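자주 묻는 질문 | 쿠스트게이트 환상·추리 단편 공모

홈 > 공모 안내 > 자주 묻는 질문

본 안내는 쿠스트게이트 문학재단이 주관하는 환상·추리 단편 공모의 응모 자격, 원고 작성 기준, 심사 절차 및 수상작 출간에 관하여 문의가 잦은 사항을 정리한 것입니다. 안내문과 공모 요강의 내용이 서로 다를 경우에는 공모 요강이 우선합니다. 응모 전에 요강 전문을 반드시 확인하여 주시기 바랍니다.

목차
응모 자격
작품의 범위
원고 작성
접수
심사
수상과 출간
저작권
번역 작품
개인정보 및 기타

응모 자격

등단한 작가도 응모할 수 있습니까?

응모할 수 있습니다. 본 공모는 등단 여부와 출간 경력을 묻지 않습니다. 단행본을 이미 펴낸 작가, 잡지에 단편을 발표한 작가, 한 번도 작품을 공개한 적이 없는 분 모두 같은 조건에서 심사를 받습니다. 응모 신청서에는 경력을 적는 칸이 없으며, 별도로 이력서를 첨부하셔도 심사위원에게 전달되지 않습니다.

미성년자도 응모할 수 있습니까?

가능합니다. 다만 수상자로 선정된 경우 출간 계약 체결 시 법정대리인의 동의서를 제출하여야 합니다. 응모 단계에서는 동의서를 받지 않습니다.

해외에 거주하고 있습니다. 응모에 제한이 있습니까?

거주지와 국적에 따른 제한은 없습니다. 한국어로 쓴 원고이거나 번역 부문의 요건을 충족하는 원고라면 어느 나라에서든 접수하실 수 있습니다. 해외 거주 수상자의 상금 송금 수수료는 재단이 부담하며, 거주국에서 발생하는 세금은 수상자 본인이 신고하고 납부하여야 합니다.

두 사람이 함께 쓴 작품도 받습니까?

공동 창작 작품을 받습니다. 신청서의 대표 응모자 칸에 한 분의 성명을 적고, 공동 창작자의 성명을 이어서 기재하여 주십시오. 접수 후에는 공동 창작자를 추가하거나 삭제할 수 없습니다. 상금은 대표 응모자의 계좌로 일괄 지급되며, 창작자 사이의 배분에 재단은 관여하지 않습니다.

재단 관계자의 응모는 허용됩니까?

재단의 임직원, 당해 연도 예심위원 및 본심위원, 그리고 이들의 배우자와 직계가족은 응모할 수 없습니다. 과거에 심사를 맡았던 분은 심사를 마친 다음 회차부터 응모할 수 있습니다. 재단이 운영하는 강좌의 수강생은 관계자에 해당하지 않습니다.

작품의 범위

환상소설과 추리소설의 요소가 모두 있어야 합니까?

두 장르 가운데 한쪽에만 해당하여도 됩니다. 시간 여행, 유령, 가상의 왕국, 변신, 예언 등 현실의 법칙을 벗어난 설정을 다루는 작품과, 범죄나 실종 또는 해명되지 않은 사건을 중심에 둔 작품을 폭넓게 접수합니다. 두 요소가 결합된 작품도 물론 심사 대상이며, 이 경우 응모자가 신청서에서 부문을 하나 선택하여야 합니다.

부문을 잘못 선택하면 탈락합니까?

탈락 사유가 되지 않습니다. 예심위원회가 다른 부문에서 심사하는 편이 적절하다고 판단하면 직권으로 부문을 변경합니다. 변경 사실은 응모자에게 전자우편으로 통지합니다.

과학소설이나 공포소설도 응모할 수 있습니까?

과학소설은 환상 부문에서 심사합니다. 공포소설은 초자연적 존재가 등장하면 환상 부문, 사람이 저지른 사건이 중심이면 추리 부문을 선택하시기를 권합니다. 어느 쪽인지 작품 안에서 끝내 확정되지 않는 경우에는 응모자의 판단에 따릅니다.

잔혹한 묘사에 대한 기준이 있습니까?

폭력 묘사 자체를 금지하지는 않습니다. 다만 실존 인물을 특정할 수 있는 방식으로 범죄의 가해자나 피해자를 그린 작품, 미성년자를 성적으로 묘사한 작품, 특정 집단에 대한 폭력을 선동하는 작품은 접수 후에도 심사에서 제외합니다. 실제 사건을 소재로 삼은 경우에는 신청서의 비고란에 그 사실을 밝혀 주십시오.

기존 작품의 등장인물을 빌려 쓴 소설도 됩니까?

저작권 보호기간이 만료된 작품의 인물과 설정은 자유롭게 사용하실 수 있습니다. 보호기간이 남아 있는 작품을 바탕으로 한 이차 창작물은 권리자의 허락을 받았더라도 접수하지 않습니다. 고전 설화와 민담의 재해석은 허용됩니다.

장편의 일부를 떼어 응모할 수 있습니까?

그 원고만으로 하나의 이야기가 성립하여야 합니다. 장편의 첫 장이나 연작의 한 편이라 하더라도 앞뒤 내용을 모르는 독자가 무리 없이 읽을 수 있다면 심사 대상이 됩니다. 원고 끝에 '계속'이라고 적혀 있거나, 줄거리 요약을 함께 읽어야 이해되는 원고는 예심에서 제외될 수 있습니다.

원고 작성

분량 기준은 어떻게 됩니까?

원고의 최소 분량은 공백을 포함하여 4000자입니다. 제목과 각주는 분량에 포함되지 않습니다. 상한은 두지 않으나, 단편으로서의 밀도를 심사에서 함께 고려합니다. 문서 편집 프로그램마다 글자 수를 세는 방식에 차이가 있으므로 접수 화면에 표시되는 글자 수를 기준으로 삼아 주십시오.

글꼴이나 줄 간격에 정해진 양식이 있습니까?

정해진 양식은 없습니다. 접수된 원고는 재단에서 동일한 양식으로 변환하여 심사위원에게 제공합니다. 변환 과정에서 글자 색, 삽화, 특수한 배치는 유지되지 않습니다. 글자의 배치 자체가 작품에 필수적인 경우에는 접수 전에 운영사무국으로 문의하여 주시기 바랍니다.

원고에 이름을 적어도 됩니까?

원고 본문, 머리글, 파일 이름 어디에도 성명이나 필명을 적지 마십시오. 작중 인물의 이름이 응모자의 이름과 같은 경우에는 문제 삼지 않습니다. 파일의 문서 정보에 저장된 작성자 이름은 접수 시 자동으로 삭제됩니다.

시놉시스를 제출하여야 합니까?

제출하지 않습니다. 심사위원은 원고만 읽습니다. 추리 부문 응모자 가운데 범행의 전말을 정리한 표나 평면도를 따로 첨부하시는 분이 계시나, 이러한 자료는 심사에 사용되지 않습니다. 독자가 알아야 할 정보는 본문 안에 있어야 합니다.

설정 설명은 어느 정도까지 필요합니까?

분량 대비 설정 설명의 비율에 관한 규정은 없습니다. 예심위원회가 심사평에서 되풀이하여 지적한 사항은 첫머리에 세계의 역사나 규칙을 길게 서술한 뒤에야 인물이 등장하는 구성입니다. 설명이 많다는 이유로 감점하지는 않지만, 그 설명이 사건에 쓰이지 않을 때에는 평가에 영향을 줄 수 있습니다.

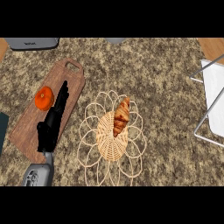 공간 묘사의 분량에 관한 문의도 꾸준히 접수되고 있습니다. 재단은 이에 대하여 별도의 기준을 두지 않으며, 응모자가 작품의 필요에 따라 정하시면 됩니다. 본심위원장 므와나이샤 콤보는 지난 심사 총평에서 장소의 모든 것을 열거한 원고보다 몇 개의 사물을 정확히 놓은 원고가 오래 기억에 남았다고 밝힌 바 있습니다. 얼룩무늬 화강암 조리대에 나무 도마가 비스듬히 놓여 있고, 손잡이 구멍으로 돌의 무늬가 비치며, 도마 위에 귤을 닮은 주황색 과일 한 알이 있다는 정도의 서술로도 한 집의 부엌을 세울 수 있습니다. 그 부엌에서 누가 언제 자리를 떴는지는 이야기가 맡을 몫입니다. 역사적 공간이나 실재하는 지역을 배경으로 하는 경우에도 고증 자료의 제출은 요구하지 않습니다.

맞춤법 오류가 있으면 감점됩니까?

단순한 오탈자는 감점하지 않습니다. 수상작은 출간 전에 교정과 교열을 거칩니다. 방언, 고어, 작중에서 만들어 낸 언어 등 의도된 표기에 대해서는 별도의 표시를 하지 않으셔도 됩니다.

생성형 인공지능을 사용한 원고도 접수합니까?

인공지능이 작성한 문장이 포함된 원고는 접수하지 않습니다. 맞춤법 검사와 자료 검색에 사용한 경우는 제한하지 않습니다. 수상 후보자에게는 초고나 집필 기록의 제출을 요청할 수 있으며, 요청에 응하지 않으면 후보에서 제외합니다.

접수

접수는 언제 시작합니까?

매년 2월에 시작합니다. 마감일은 요강에 공고하며, 마감일 당일에는 자정까지 접수합니다. 마감 직전에는 접속이 지연될 수 있으므로 여유를 두고 제출하여 주시기 바랍니다. 접속 지연으로 마감 시각을 넘긴 원고는 구제하지 않습니다. 다만 재단의 서버 장애가 확인된 경우에는 마감을 연장하고 이를 홈페이지에 공지합니다.

우편이나 방문 접수도 가능합니까?

온라인 접수를 원칙으로 합니다. 시각장애 등의 사유로 온라인 접수가 어려운 분은 운영사무국에 연락하시면 우편, 점자 원고 또는 녹음 원고로 접수하실 수 있습니다. 이 경우 재단이 원고를 문서로 옮긴 뒤 응모자의 확인을 받아 심사에 올립니다. 교정시설에 수용 중인 분의 우편 원고도 같은 절차로 접수합니다.

응모료가 있습니까?

응모료는 없습니다. 응모료, 심사비, 출간 분담금 등의 명목으로 금전을 요구하는 연락을 받으신 경우 재단을 사칭한 것이므로 응하지 마시고 운영사무국에 알려 주십시오.

한 사람이 여러 편을 낼 수 있습니까?

부문마다 한 편씩 응모할 수 있습니다. 같은 부문에 두 편 이상을 접수하면 마지막으로 제출한 원고만 유효합니다. 공동 창작 작품의 대표 응모자는 해당 부문에 단독 작품을 따로 제출할 수 없습니다.

제출한 원고를 수정할 수 있습니까?

접수 기간 중에는 접수 확인 화면에서 파일을 교체할 수 있으며 횟수에는 제한이 없습니다. 마감 후에는 제목을 포함한 어떠한 내용도 수정할 수 없습니다. 원고 교체 후에는 접수 번호가 새로 발급되므로 최종 번호를 보관하여 주십시오.

접수 확인 메일이 오지 않습니다.

스팸 보관함을 먼저 확인하여 주십시오. 메일이 없더라도 접수 확인 화면에 접수 번호가 표시되어 있으면 정상적으로 접수된 것입니다. 번호가 표시되지 않는 경우에는 다시 제출하셔야 합니다.

응모를 철회하려면 어떻게 하여야 합니까?

본심 결과 발표 전까지 언제든지 철회할 수 있습니다. 접수 확인 화면에서 철회를 선택하시면 원고가 심사 목록에서 즉시 제외됩니다. 철회한 원고를 다음 회차에 다시 제출하셔도 불이익은 없습니다.

심사

심사는 어떤 절차로 진행됩니까?

예심과 본심의 두 단계로 진행합니다. 예심에서는 원고 한 편을 서로 다른 예심위원 두 명이 읽고 각각 의견서를 작성합니다. 두 의견이 갈리는 원고는 세 번째 위원이 읽습니다. 본심에서는 모든 본심위원이 모든 본심작을 읽은 뒤 회의를 열어 수상작을 결정합니다.

지난 회차의 규모는 어느 정도였습니까?

두 부문을 합하여 약 600편이 접수되었고, 이 가운데 91편이 본심에 올랐습니다. 부문별 접수 현황과 경쟁률은 공개하지 않습니다.

심사위원은 누구입니까?

예심위원의 명단은 심사가 끝난 뒤 공개합니다. 이번 회차 본심은 소설가 므와나이샤 콤보, 문학평론가 두샨 게오르기우, 번역가 예세니아 살리나스가 맡습니다. 본심위원은 한 회차를 건너뛰지 않고 두 회까지 연임할 수 있습니다.

심사위원이 응모자를 알아보는 경우에는 어떻게 합니까?

원고를 읽고 응모자를 특정할 수 있게 된 위원은 즉시 회피 신청을 하여야 합니다. 해당 원고는 다른 위원에게 배정되며, 본심에서는 그 위원이 해당 작품의 논의와 표결에 참여하지 않습니다. 창작 강좌나 합평 모임에서 읽은 원고도 같은 기준에 따릅니다.

수상작이 없을 수도 있습니까?

부문별로 당선작을 내지 않을 수 있습니다. 이 경우 해당 상금은 다음 회차로 이월하며, 심사 경위는 총평에 밝힙니다.

심사평을 받아 볼 수 있습니까?

본심작에 대해서는 응모자가 요청하면 본심위원의 의견 요지를 보내 드립니다. 예심 의견서는 공개하지 않습니다. 심사 결과에 대한 이의는 표절, 중복 응모, 절차 위반에 관한 것에 한하여 접수하며, 작품 평가에 관한 이의는 받지 않습니다.

수상과 출간

수상작은 몇 편을 선정합니까?

두 부문을 통틀어 최대 6편을 선정합니다. 수상작 사이에 순위를 두지 않으며 상금도 동일합니다. 상금액은 회차별 요강에 공고합니다.

수상작은 어디에서 출간됩니까?

협력 출판사인 하베오에서 수상작품집으로 출간합니다. 작품집은 종이책과 전자책으로 제작하며, 수록 순서는 편집부가 작가와 협의하여 정합니다. 심사 총평은 작품집 끝에 실립니다.

출간 과정에서 원고를 고치게 됩니까?

담당 편집자가 수정을 제안할 수 있으나, 수용 여부는 작가가 결정합니다. 결말이나 서술자를 바꾸는 등 심사 당시의 작품과 동일성을 인정하기 어려운 수정은 본심위원장의 동의를 받아야 합니다. 제목의 변경도 이에 준합니다.

필명으로 출간할 수 있습니까?

가능합니다. 수상 발표 역시 필명으로 할 수 있으며, 본명은 계약서와 세무 서류에만 기재합니다. 필명을 사용하고자 하시는 분은 수상 통보를 받은 후 회신으로 알려 주십시오.

시상식에 반드시 참석하여야 합니까?

참석은 의무가 아닙니다. 불참하셔도 수상과 출간에는 영향이 없습니다. 참석이 어려운 분의 수상 소감은 서면으로 받아 사회자가 대독합니다. 시상식에는 수어 통역이 제공됩니다.

저작권

응모작의 저작권은 누구에게 있습니까?

수상 여부와 관계없이 저작권은 응모자에게 있습니다. 재단과 하베오는 수상작에 한하여 출간 계약에 정한 기간 동안 출판권을 가집니다. 계약 기간이 끝나면 작가는 작품을 개인 작품집에 자유롭게 수록할 수 있습니다.

영상이나 오디오 등 다른 매체로 옮길 권리도 재단에 넘어갑니까?

넘어가지 않습니다. 이차적 저작물 작성권은 출간 계약의 대상이 아닙니다. 제작사의 문의가 재단으로 접수되면 작가에게 그대로 전달하며, 재단은 중개 수수료를 받지 않습니다.

블로그에 올린 적이 있는 작품도 미발표작으로 인정됩니까?

누구나 열람할 수 있는 상태로 공개된 작품은 발표작으로 봅니다. 응모 전에 글을 내렸더라도 같습니다. 회원만 읽을 수 있는 합평 게시판이나 강좌 과제방에 올린 글은 미발표작으로 인정합니다. 동인지에 실린 작품은 판매 여부와 부수에 관계없이 발표작에 해당합니다.

다른 공모에 동시에 응모하여도 됩니까?

동일한 원고를 심사가 진행 중인 다른 공모에 제출하실 수 없습니다. 잡지의 상시 투고도 마찬가지입니다. 중복 응모가 확인되면 수상 발표 이후라도 선정을 취소하고 상금을 환수합니다.

낙선한 원고는 어떻게 처리됩니까?

심사 종료 후 모든 파일을 폐기합니다. 우편으로 접수된 원고는 반환하지 않으므로 사본을 보관하여 주십시오. 낙선작을 고쳐 다시 응모하실 수 있으며, 재응모 사실은 심사위원에게 알리지 않습니다.

번역 작품

번역 부문은 어떻게 운영됩니까?

번역 부문의 명칭은 실리망스입니다. 외국어로 발표된 환상·추리 단편 가운데 한국어로 출간된 적이 없는 작품의 번역 원고를 대상으로 합니다. 부문 운영은 엘레니 요르다노프가 담당하며, 심사 일정은 창작 부문과 따로 공고합니다. 앞에서 안내한 수상 편수에는 번역 부문이 포함되지 않습니다.

원작의 권리 관계는 응모자가 확인하여야 합니까?

저작권 보호기간이 만료된 작품은 그 사실을 신청서에 적어 주시면 됩니다. 보호기간이 남은 작품은 원작자 또는 권리자가 응모에 동의한다는 서면이 필요합니다. 출간을 위한 정식 계약은 수상 후 하베오가 진행하며, 계약이 성립하지 않으면 작품집에 수록되지 않을 수 있습니다. 이 경우에도 번역자에게 상금은 지급합니다.

중역 원고도 심사합니까?

원어에서 직접 옮긴 원고만 심사합니다. 원문 전체를 함께 제출하여 주십시오. 원작의 일부를 생략한 번역은 접수하지 않습니다.

역자 해설을 붙여야 합니까?

선택 사항입니다. 해설은 원고 뒤에 붙이며 심사 점수에는 반영하지 않습니다. 해설에도 응모자의 성명을 적지 않도록 유의하여 주시기 바랍니다.

개인정보 및 기타

응모자의 개인정보는 얼마나 보관합니까?

수상하지 않은 응모자의 개인정보는 심사 종료 후 원고와 함께 폐기합니다. 수상자의 정보는 계약과 세무 처리에 필요한 기간 동안 보관합니다. 소식지 수신에 따로 동의하신 분의 전자우편 주소는 수신을 거부하실 때까지 보관합니다.

역대 수상작품집은 어디에서 볼 수 있습니까?

재단 자료실에서 열람하실 수 있으며, 공공도서관이 요청하면 재고 범위 안에서 무상으로 보내 드립니다. 절판된 작품집의 전자 파일은 수록 작가 전원의 동의를 얻은 경우에 한하여 홈페이지에 공개합니다.

서평이나 수업에 수상작을 인용하여도 됩니까?

출처를 밝힌 통상적인 인용에는 허락이 필요하지 않습니다. 작품 전문을 복사하여 배포하려는 경우에는 작가의 허락을 받아야 하며, 요청서를 보내시면 재단이 작가에게 전달합니다. 추리 부문 작품의 서평을 재단 게시판에 올리실 때에는 범인이나 결말이 드러나는지를 제목에 표시하여 주십시오.

이곳에 없는 내용은 어디로 문의합니까?

운영사무국 문의 게시판을 이용하여 주십시오. 담당자는 즐라트코 조르제비치입니다. 원고를 미리 읽고 당선 가능성을 판단하여 달라는 요청에는 답변하지 않습니다. 접수 기간 중의 전화 상담은 오전 10시부터 오후 4시까지 운영하며, 점심시간에는 연결되지 않을 수 있습니다.

관련 안내
공모 요강 전문
신청서 작성 방법
번역 부문 권리 동의서 서식
역대 심사 총평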